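Ticket 764: assembly cell, tray station
Site: Prandudow
Status: open, waiting on Steltine
Raised by: assembly, early shift

Me again, sorry! Same cell as last time, but it's a different moan. The arms are stopping and asking for a person far more than they did in May, and on our shift the person is me. 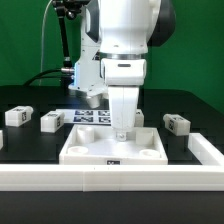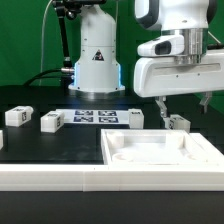

I used to put these together by hand, 533 on a good shift, and I could feel when a part wasn't sitting right. Now I look after the cell and clear its stops, and I've had to learn to think about where it's looking instead. So I've started with the tags, the little black and white squares on the blocks and on the sheet lying on the table. I wiped the lot with a dry cloth at 7.40 and restarted. It ran nicely until tea break, then gave me "part not found" 3 times on the trot (same message, no other warning).

Tried so far:
Restarted the cell from the Fundgate screen. No change.
Swapped in a fresh batch of blocks. A bit better, then back to stopping.
Ran it at the slower speed. Fewer stops, but we won't make the 3,000 for the Ní Bhriain order like that.

Could Steltine please tell me whether I'm allowed to redo the position check myself? My login won't let me past the second page, so I end up stood there waiting for a call back, and that's the bit that gets everyone's goat. We were told we'd be running this thing – I'd love to be let in to do it!

Update, 2.15: late shift have it now. Left on slow speed, and I've asked them to write down the time of every stop.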